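Home Projects Meetings Notes Get involved Contact

Filed under: Minutes, Robot learning, Board games

Minutes of the November 2023 meeting, Malutbridge

I'm on minutes again, so you get them in my style and you'll have to put up with the brackets. Nine of us in the room and two on the call from Vatby, whose sound dropped out during item 2 and came back halfway through item 3. If you were on that end and I've missed your point, send it over and I'll add it.

1. Last time's minutes

Agreed, with one fix. I'd written that Praseo was the name of the arm. Praseo is the whole project (sim, recorder, training scripts, the lot) and the arm hasn't got a name. Sorry!

2. Where the collection has got to

We now have 2,327 recorded runs on the server, all of them in simulation, all of them somebody sitting with the controller and moving a chess piece from one square to another. I was chuffed when I saw that number. Then we got on to how many are any good, and I was a bit less chuffed.

584 of them have been watched back by a second person and given a label. The rest are sitting there unlabelled. Of the labelled lot, 147 are marked as failures, mostly knocked neighbours and pieces let go too high. There was a long chat about whether failures should be thrown away. I said bin them. Most of the room said keep them, in their own folder, as we may want to train something to spot a bad grasp later on. I lost that one fairly cheerfully.

Agreed: failures are kept, moved out of the main set, and tagged with one word for what went wrong. We'll stick to "knock", "drop", "miss" and "other" for now.

3. What counts as one example

This took up most of the evening and we still only got two thirds of the way through it. The trouble is that people start and stop recording in different places. Some of us press the button with the fingers already hovering over the piece, some of us start from the parked position, and one set from July has several seconds of nothing at the front while (I assume) the kettle was being dealt with. All right, that set was mine.

What we settled on:

- Start with the arm parked and the fingers open.
- Stop once the piece is down and the fingers have opened again and backed off.
- One move per recording. If you fancy doing three, make three recordings.
- If you fumble it and recover, leave it in and tick the "recovered" box.

The last point got a proper argument. One view was that recoveries muddy the data. The other was that the learner never sees how to get out of trouble if we only show it tidy runs, and the test runs at Vatby do seem to go wrong in exactly that way — it gets a finger slightly off and then just carries on as if all was well. We're keeping recoveries.

Not settled: whether the typed instruction should name the piece and the square, or only the square. Carried over.

4. The small board

We had a look at the five-by-five board on the big screen. I like it a lot. Resets are quicker and you can reach every square without the wrist doing anything daft. It was also pointed out, quite fairly, that a small board packs the pieces closer together, and a lot of those "knock" failures come from two pieces standing one behind the other.

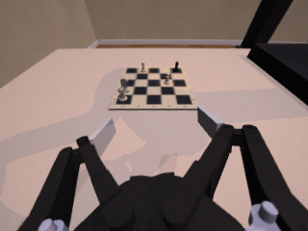 Praseo sim, five-by-five board, gripper open at the near side.

The near left corner is the sort of place people meant. Two grey pieces, one right behind the other, and from low down they nearly run together into one. The black one over on the far right corner is much easier to pick out. Somebody asked whether we should forbid layouts like that when the sim scatters the pieces. After some back and forth we said no, but we'd like to know how many we've got, so the layout script will write down the distance between neighbours from now on.

Shadows came up too. At the moment the lighting is the same in every run, and the shadows on the pink table fall in the same places. The Noh branch of the code has a setting to move the lights about between runs. It hasn't been merged and it makes everything slower on the older machine. We'll try it on one batch and see if we can live with it.

Agreed: the next 100 runs are all on the five-by-five board, using the Noh branch, with the new start and stop rules. No other changes until they're done, please — I know some of you are itching to swap the table colour.

5. Labelling evening

We need one. Bring a laptop, and a mouse if you've got one, as dragging the slider with a trackpad is misery. You don't label your own runs. I'll put a short page of examples together beforehand so that we all mean the same thing by "drop".

6. Any other business

The controller with the sticky left trigger is still in the drawer with the good ones. I'll put tape on it.

Vatby asked if they can have a copy of the labelled set before the next batch is finished. Yes, though failures and successes will come in separate folders, so check your paths.

Actions

Me: examples page, tape, copy of the set to Vatby.
Sim group: neighbour distances in the layout script, Noh branch on the newer machine first.
Everybody: reread the start and stop rules before you record anything.

Next meeting in the same room, date to go round by email once I've checked the booking.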